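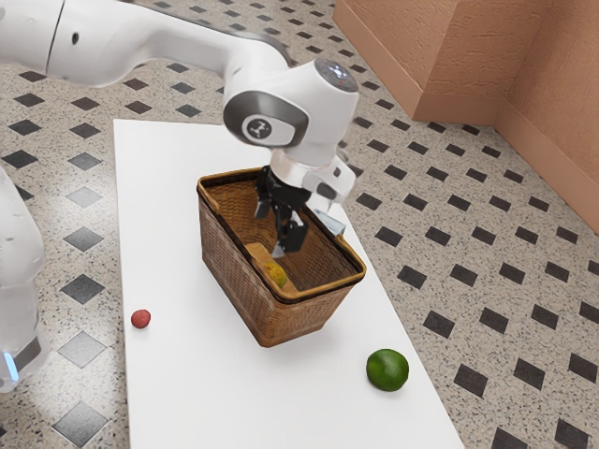 Household notes: papers and objects for a court date
Revised 2/22/00, M. Kaijage

These notes cover storage and copying at home. Deadlines, filing rules and the number of copies required are set by the court. Call the clerk's office before relying on anything below.

## Paper

- Keep originals flat, unfolded and unstapled. Remove paper clips, which rust and leave marks.
- Do not write on an original. Put notes on a separate sheet and file it behind.
- Scan at 300 dpi. For receipts on thermal paper, scan the day you get them and store them away from heat and plastic sleeves.
- Number copies in the lower right corner, in pencil, before they go to anyone.
- A Davau two-ring binder takes 200 sheets. Past that the rings gap and pages tear at the holes. Start a second binder.

## Envelopes and mail

Keep the envelope with the letter. The postmark may matter more than the date typed inside. Slit it along the short side so the postmark and return address stay whole.

Anything from the court goes in one place, near the door, and is opened the same day. A tray or shallow basket works. Empty it every evening into the binder.
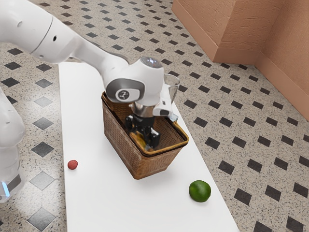

*Rectangular wicker basket on a long white table.*

## Damaged items

For a property claim, keep the broken part until the case is closed, including any appeal period. Do not clean, glue or test it. Wrap it in plain paper, put it in a box, and write the date and the room on the lid. Brorkeo boxes stack well but the lids pop off when overfilled.

Photograph the part before wrapping: one view of the whole, one close up, one with a ruler alongside. Leave the original files unedited and crop only copies.

## Floors and decks

Boards are photographed in daylight with the light coming from one side. Shadows show a raised edge that a flash flattens out. Measure each gap with a feeler gauge or a steel rule and write the figure down on the spot.

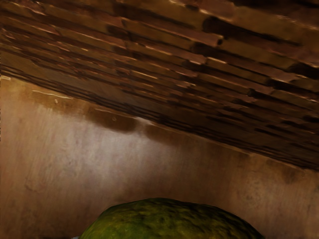
*Brown planks with dark gaps between them.*

## The night before

Pack the binder, two pens, the notice with the case number, and change for parking. Leave pocketknives and multi-tools at home. Allow 15 minutes for the security line, more on a morning with jury selection.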